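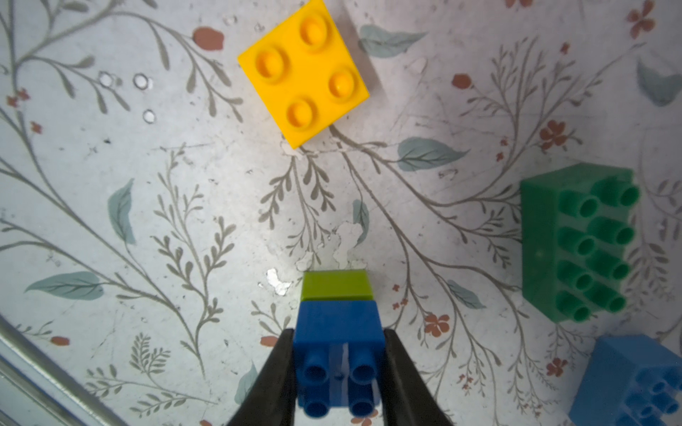 Race Mechanic, Motorcycle Road Racing (seasonal, full time)

Trevetti is hiring one race mechanic for the coming season. We run two riders in the Matsuda Twins Cup and one in the open 500 class. The job is based at our shop in Hurnham, with travel to every round. The contract runs through the end of July and can be extended for the fall rounds if both sides agree.

You will report to crew chief Katsuhiko Nagano and will be assigned to bike number 76, ridden by Kimie Takeda. Abrehet Derese is lead mechanic on the other Twins Cup bike and will handle your first two weeks in the shop.

The work

- Strip, inspect and rebuild the chassis between rounds, including fork service, wheel bearings and steering head.
- Gearing changes, brake bleeding, pad and rotor checks, and crash repair at the track.
- Wheel changes and tire warmers during practice, qualifying and warm-up.
- Keep the parts sheet for your bike up to date. Engine hours go in the same sheet.
- Safety wire and prep for tech inspection. You take the bike through the line yourself.
- Load and unload the truck with everyone else.

Engine builds are done by Skaltell, our outside engine shop. You will pull engines and refit them, but you will not open them.
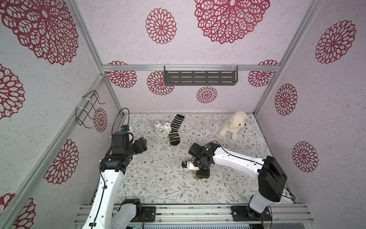
Two robot arms in the square enclosure, with flower-print panels on the walls.

What you need

- At least two full seasons working on race bikes, at club level or higher. Dealership experience counts toward this only if you have also worked at the track.
- Your own hand tools. The team supplies stands, warmers, torque wrenches and anything specific to the bikes.
- A valid driver's license. You will share the driving, and the longest leg this season is 495 miles.
- Able to lift 60 pounds and stand for most of the day.
- Comfortable reading a setup sheet and writing one that another person can follow.

A commercial license is useful, as is TIG welding. Neither is required. Experience with data logging is not needed for this role; Sachiko Honda looks after the data on all three bikes. 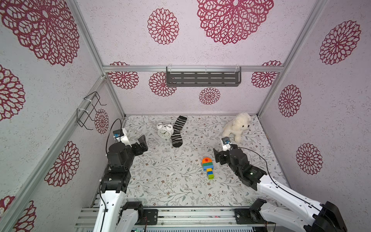
Hours, pay and travel

Shop weeks are Monday-to-Friday hours with a start at 8. Race weeks usually run five days including travel, and the days at the track are long. You get two days off after each round before work starts on the bikes again.

Pay is a weekly salary set by experience, and we will tell you the number at the first interview. Hotels, fuel and track meals are covered. You will share a room with one other crew member. Team clothing is provided and stays with you at the end of the season. There is no prize money share for crew.

How to apply

Send a resume and the names of two people you have worked with at the track to Nhyira Odoi, team manager, through the contact form. Please list the bikes you have worked on and the series they ran in. A cover letter is optional.

Applications close March 26, 2021. Interviews are held by phone first, followed by a paid day in the shop. Travel to Hurnham for that day is at your own cost.

This site uses cookies to remember your settings and count visits. Accept all | Manage cookies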